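Skullbridge Bog Bodies and Wetland Finds Project
Progress report to the Stuvent Fund, second period
Submitted by Annelore Oltmanns, project lead
6 February 2021

Work since the last report

The October fieldwork went ahead with a smaller crew than planned. We opened two trenches on the east side of the old peat cutting, where the drainage contractor had reported worked wood the year before. Trench A produced a length of trackway made of split oak laid over brushwood. Trench B was mostly sterile peat down to the clay, apart from one leather fragment with stitch holes along one edge. No further human remains were found.

The trackway was recorded in place and 9 timbers were lifted. The rest was covered again with wet peat and geotextile, as agreed with the landowner. The lifted timbers are in tanks at the Kimaro store and the water is changed on the usual schedule. Two of them have tool marks clear enough to be cast, and Ilse Fuchs has started on those.

Sampling and lab results

We took 200 sediment samples from the two trenches and from the core line between them. All have been logged and are in cold storage. Pollen counts are finished for the upper part of the core. They show open grazing land with some cereal, then a return of alder and birch as the ground got wetter. The lower part is still being counted. 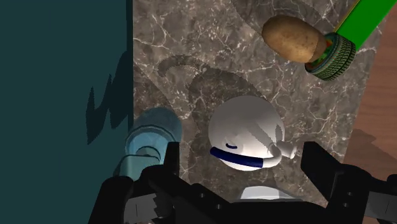

The first radiocarbon results put the trackway in the early Iron Age, a little older than we had written in the application. The leather has not been dated. There is very little of it, and Ilse would like to see the results of the protein analysis before anyone cuts into it. I agree with her. The protein work has been booked and we expect results in the spring.

Gut contents of the Skullbridge man

This is the part of the project the Fund asked to hear more about. The remaining material from the lower gut was split into subsamples and examined under the microscope. It is mainly barley and chaff, with seeds of knotgrass and fat hen, and small charred flecks that are probably from bread or a griddle. There are a few muscle fibers, too degraded to name the animal. We found no sign of ergot. The earlier suggestion in the site notes that he had eaten a special last meal is not supported by what we have. It looks like ordinary food, and some of the weed seeds could easily have come in with the grain.

Parasite eggs were present in every subsample. Whipworm was the most common. A short paper on this is drafted and will go to the co-authors next month.
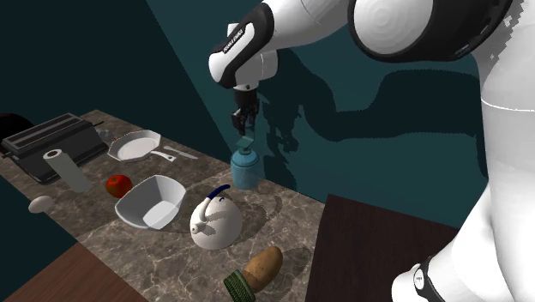
Stable isotope work on the hair is behind. The first batch had to be repeated after the standards drifted, and the lab did not charge for the second run. We now have usable values for the longest strand. A full reading will have to wait for the comparison set from animal bone at Jirier, where permission to sample came through only in January.

Finds database

The database now has 798 records, counting the finds from the old excavation that were previously only on index cards. Handwriting on some of the cards is hard to read, and those entries are flagged for checking against the original site drawings. Location data for the human remains has been kept out of the public version.

Budget

Spending is under the planned figure for travel and slightly over for lab fees. The overspend comes from adding the protein analysis. We ask the Fund to approve moving the unspent travel money to the lab line. No change to the total is requested.

Next period

Finish the lower pollen counts.
Complete the tool mark casts and send the first timber for freeze-drying.
Sample the Jirier animal bone.
Submit the parasite paper.
Meet with the landowner about access for one further season in Trench A.

The final item depends on water levels. If the ditch cannot be pumped down by early summer, we will use the time for the store timbers and report back to the Fund before committing any of the excavation money.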